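3.2 Where Dishes and Fruit Are Kept

Earlier household surveys, the Milau and Garrido lists among them, treat plate and rack as one storage unit. We doubt this. A plate leaves the rack and becomes a fruit dish, and the lists have no entry for that.

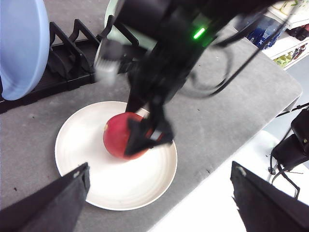
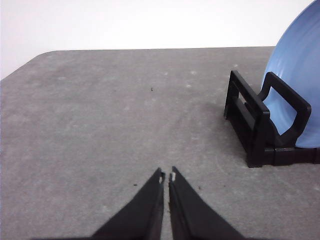
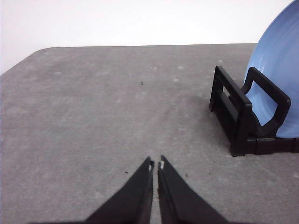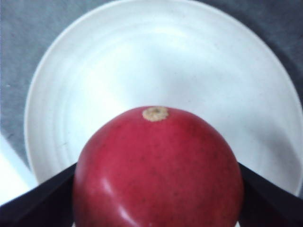
Figure 2. Dishes and fruit at the Brosby table. First and fourth: red fruit and a white plate. Second and third: the black dish rack on the gray tabletop.

The Wirholm coding scheme has 3000 item records, of which 1301 name a dish by its storage place alone. That seems to us a poor guide to use. A coder who finds fruit on a plate must pick "serving" or "storage" – and the manual gives no rule for choosing. We recoded such cases as both, and we remain unsure that this is any better.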